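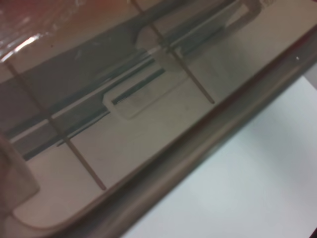

Wrist camera view: translucent tray, thick rim, white work surface

Drondholm Toster fingertip kit – replacement for slipping pads
Part no. 1765
Sold by Kilport. Pack of 4 fingertips, 8 screws, 1 hex key.

Service notice, updated September
Fingertips from the first Toster batch can lose grip on smooth plastic. The pad separates from its metal backing at the lower end, and the part slides out while the arm is moving. Kilport replaces first-batch fingertips free of charge. Stop using them for lifts above people or open machines until the new ones are fitted.

How the fault shows up
The first report came from Tín Cù at the Tạ packing shop. His arm dropped trays with rounded rims while the controller still reported a good grip. Finger position did not change when the pad slid on its backing, so no alarm was raised. Tài Nghiêm on our service bench got the same result with the shop's fingertips after 16 lifts.

Smoky or see-through containers need extra care. The camera can pick up ribs and slots inside the wall and take one of them for the outer edge. That puts the finger in the wrong place, and a weak pad then has even less to hold. Loose plastic wrap lying over a container should be cleared before the pick.

What changed
The new pad is molded through the backing and held with two screws. Finger length is the same, so saved positions still work.

Fitting
Press the emergency stop and lock out the arm. Support anything still in the gripper before you release air – a tray will fall when the fingers open. Remove the old fingertips, fit the new ones and tighten the screws evenly. Run the grip test at low speed before going back to work.

Will it fit?
Fits all Toster two-finger grippers. Does not fit the Toster vacuum head.

Returns
Send old fingertips back in the same box. Please leave the pads attached, even if they are loose.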